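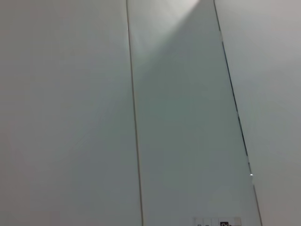
Fig. 1. Wrist camera view, panel seams and glare at top. Refer to item 2.

Calletell cell, maintenance and setup meeting
Minutes, November 7, 2019

Present: Begoñe Nieto (chair), Covadonga Rivas (minutes)
Apologies: Bustamante (supplier)

1. Minutes of the last meeting
Agreed without change. The action on spare jaw screws is closed; Hallis delivered to stores.

2. Wrist camera
CR reported that the exposure setting had been left on automatic after the May service. Glare on pale surfaces reaches nearly white at its brightest point, and the seam finder loses the joint line where it fades. In Fig. 1 the right-hand seam has a short washed-out segment near the top. The left-hand seam is narrow and crisp along its whole length.
BN asked whether the pixel limit was still in use. CR confirmed that any value of 255 is thrown out before the line fit, so a strong reflection leaves a gap in the data. Agreed to fix exposure at 73 per cent of the present value and repeat the seam test at the same wrist angle. Focus is slightly soft and will be reset in the same visit.
Action: CR.

3. Grippers
Both units to have jaw screws and pivot joints checked against the torque sheet. The unit labelled 103-4 is to be done first. Finger pads to be cleaned with the Pludent wipes only. The solvent used before May marked the pads and is withdrawn.
Grip force for thin plastic items stays at the low setting until the check is finished. BN wants 100 closing cycles logged on each gripper afterwards, with the jaw gap recorded at the start and end of the run.
Action: BN to issue the sheet, CR to carry out.
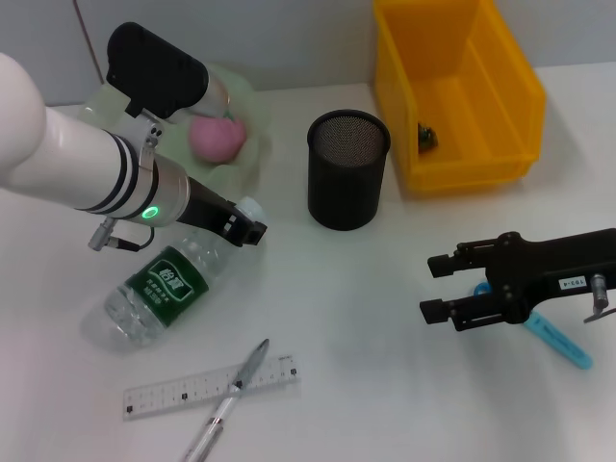
Fig. 2. Left gripper above bottle neck; unit 103-4 at right.

4. Left arm cabling
The short black wire below the wrist loops back towards the arm. CR to measure clearance through full wrist rotation and fit a clip if it is under 7 mm. The bracket screws on the black housing are to be checked at the same time.
The green ring light is not to be taken as proof that the arm is safe to approach. Lock off at the cabinet as before.
Action: CR.

5. Table layout
No change to the item set. The layout sheet will list the bottle on its side, with the pen holder upright in front of the yellow bin. BN to reissue the sheet with the new approach height for the bottle neck.

6. Any other business
Bustamante's quote for a second wrist cable has come in without a delivery time. BN to ask.

Next meeting to be called once the cycle logs are in.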